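Lokside Buying Club
Frequently asked questions: orders, pickup and packaged food

How do I place an order?

Log in to Trosis, the ordering site, with the email address you used when you joined. Orders open on the first of the month and stay open for six days. You can change or cancel anything in your cart until the window closes. After that the list goes to the suppliers and we can't take items off it.

Do I have to order every month?

No. Your membership stays active as long as you place two orders a year. If you skip longer than that, your account is put on hold. Write to the office and we will turn it back on. There is no fee for this.

Why do some items come only by the case?

The supplier sets the case size. Rice, flour, dried beans and oats can be split between households. Anything sealed at the factory in its own shelf package, such as crackers, chips or cookies, is sold as single packages when enough members sign up to fill a case. Trosis shows how many are still needed. If a case doesn't fill, the item is dropped and you are not charged.
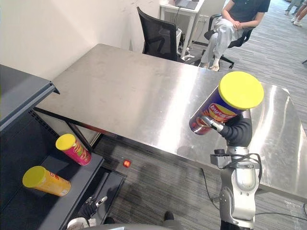

Split items are weighed on pickup day, so your final total may differ a little from the estimate. The difference is added to or taken off your next order. We do not give cash refunds for small amounts.

What should I bring to pickup?

Bring bags or boxes for everything, and lidded containers if you ordered oil, honey or other bulk liquids. Containers need to be clean and fully dry. We weigh them empty before filling, so there is no need to mark the weight yourself.

Where is pickup?

At the Nygård building, rear entrance. Doors open at 4 p.m. and close at 6 p.m. Please don't park in front of the loading door, even for a short stop. There is street parking on both sides.

Can someone else pick up for me?

Yes. Add the person's name under "Pickup contact" in Trosis before the doors open. They will be asked for your member number.

What happens if I miss pickup?

Dry goods are held until the next pickup. Refrigerated and frozen items can't be held and will be given away that evening. You will still be charged for them.
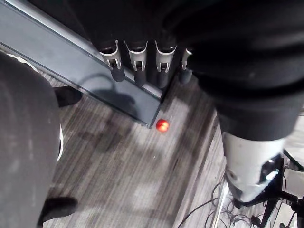 Corinne Halvard
Orders and Member Accounts

What do the dates on packages mean?

"Best by" and "best if used by" refer to quality. Dry packaged food is usually still fine to eat past that date if the package is sealed and has been stored somewhere cool and dry, though it may lose flavor or crispness. Infant formula is different and should not be used after its date. We don't carry it.

How should I store things once they are open?

Move flour, nuts and seeds to airtight containers. Whole grain flour and nuts keep longer in the refrigerator or freezer. Chips and crackers go soft from moisture in the air, so close them tightly and keep them away from the stove and dishwasher.

My package was dented or torn. What now?

Check your order before you leave and tell whoever is at the checkout. A shallow dent in a can is generally not a problem. Don't use a can that is bulging, leaking, rusted through or dented deeply along a seam. For damage you find at home, send us a photo within four days and we will credit your account.

Do you still carry the Tollatura crispbread?

Yes, but the rye is ordered only in April and again in the fall. The sesame is on the regular list.

Can I suggest a new product?

Use the "Request an item" form in Trosis. Include the brand, the package size and a link if you have one. We look at requests between order windows. If our suppliers don't stock the product, we will mark the request closed and you will get an email saying so.

How do I cancel my membership?

Send a message from the email address on your account. Any credit left after your last order is settled will be mailed to you as a check.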